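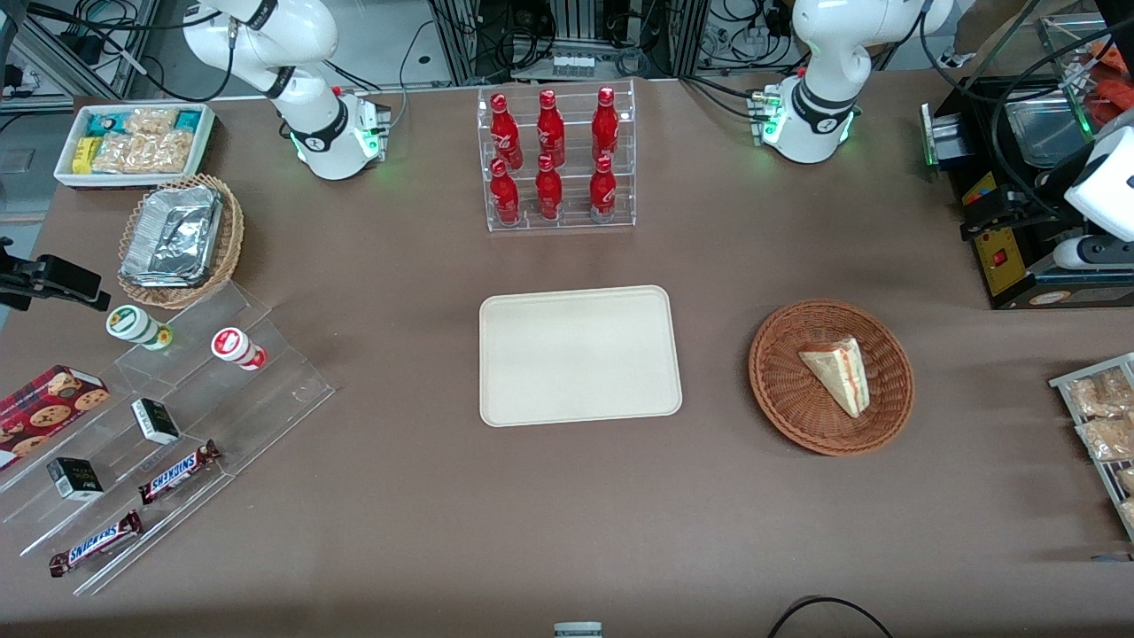

**Norano hand labeler, one-line model**

I have used the Norano since May in a small food shop in Furnthorpe, where we sell sandwiches, drinks, cookies, and some frozen things. Before it I had a Grevel for four years. I write this review for people who have a shop of the same size and must put a price on every item by hand. If you have a supermarket, you have other systems and this will not interest you.

I paid 37 dollars for the labeler with one ink roller inside and one roll of labels. The Grevel costs 29 in the same store, so the difference is small, but the labels are also different in price and I will come to that.

## First days

The box contains the labeler, a folded paper with instructions, and a small plastic stick for changing the numbers. The paper is printed in very small letters. I read it two times and still I put the roll in backward. The drawing shows the tool from the left side, but to load it you hold it from the right side. When I understood this, I could load it without the paper.

To load: open the bottom cover, pull the end of the labels over the small roller, close, and press the handle until the first label comes out at the front. The first three or four labels are lost each time. With the Grevel I lost more, and also I had to clean glue from the small roller with alcohol every week. In the Norano I have cleaned it once.

The numbers are changed with a knob at the side. You pull the knob out until the arrow is below the digit that you want, and you turn. It makes a good click. My hands are not young, and on the Grevel this knob was so thin that I used pliers in winter. The Norano knob is wider and has rubber on it. For me this alone is worth the extra money.

## Printing

The print is dark and clean when the ink roller is new. The digits stand straight, with a small space before the cents. The dollar sign is a little too big and touches the first digit if you choose a price over ten dollars. Customers can read it, but it does not look nice.

After two months the print became gray on the right side. I thought the roller was finished, but Marion Yule, who has the flower shop next to ours and uses the same model, showed me that the roller can be turned around in its holder. I did it and had another five weeks of dark print. The instructions do not mention this.

I tested it on these surfaces:

- Paper bags: very good, but the label takes some paper with it when you remove it.
- Cardboard boxes: very good.
- Plastic sandwich packs: good if the plastic is flat. Near the folded edge the label lifts in one hour.
- Cold cans from the refrigerator: bad. You must dry the can first.
- Frozen bags: the standard label falls off. You need the freezer label, which costs more.
- Glass jars: good, and it comes off with warm water.

I put my labels always at the same place, the lower right corner of the pack, so the person at the register does not have to look for them. With a sandwich I put it on the back.
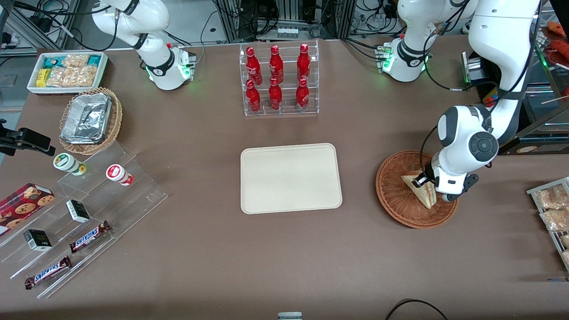

The weight is another point. The Norano is heavier than the Grevel, and in the first week my wrist was tired after a full morning delivery. Then I learned to rest the front of the tool on the product and only press, without lifting. If you do this, you can label a whole crate without stopping. The handle needs a firm press until the end. When you press only halfway, the label comes out with no print, and then the next one has the print of both. My nephew, who helps me on school vacation, made many of these double labels before he believed me.

## Noise

It is loud. It is the sound of a big stapler, and in a quiet shop the customers turn their heads. I do my labeling before we open, from six to half past seven, so I do not mind. Someone who must label during the day in a library café or a similar place should try it first in the store.

## Cost of labels

The Norano uses its own width. I tried a roll from another maker that was written to be suitable, and it went to one side and blocked after a few prices. I opened the tool with a screwdriver to take the pieces out, which I do not recommend, for there is a spring that jumps.

One Norano roll has 400 labels. I buy them in the pack from Laing, the office supply store on the road to the station. They are fair with returns and they took back the wrong rolls I bought at the start, even though I had opened one. The Grevel rolls are cheaper and you find them everywhere. If you label only a few items each day, you will not feel the difference. In my shop I feel it at the end of the month, but I also throw away fewer spoiled labels than before, so I am not sure how much I really lose.

Ink rollers are sold alone or in pairs. Take the pair. Keep the second in a closed bag, or it becomes dry before you need it.

## What broke

The clear window over the digits got a crack in the third month. I dropped the labeler from the counter to a stone floor, so it is my fault, but the Grevel fell many times and had no crack. The tool continues to work. I put tape over the window.

I wrote to the seller to ask for a new window. They answered the next day, very politely, that it is not sold as a separate part. I find this a pity for a tool which can otherwise be opened and cleaned.
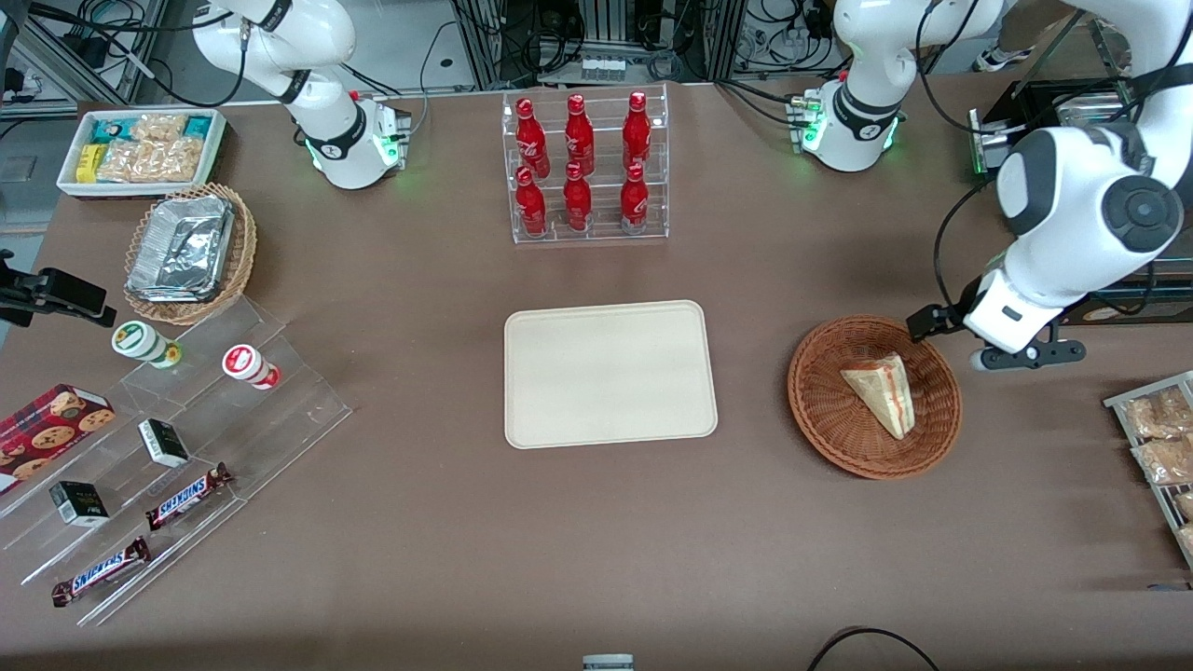 *Round wicker basket on a brown tabletop.*

## Compared with the Grevel

The Grevel is lighter, has cheaper labels, and survives the floor. It also blocks more, prints less dark, and its knob is hard to turn. For a market stall where you carry everything and change prices rarely, I would still take the Grevel. In a shop where prices change every week, I prefer the Norano.

There is also a two-line Norano which can print a date above the price. It costs 40 dollars. I did not buy it, as my sandwiches come with the date already printed by the bakery. If you make your own food and must show the date, spend the three dollars more. Marion has tried it at a friend's deli and says the upper line is a bit small for older customers.

**Good:** knob, clean loading, dark print, labels that stay on cardboard and jars.

**Not good:** noise, window, its own label size, instructions.

I give it four stars of five. With a window that can be replaced, I would think about the fifth.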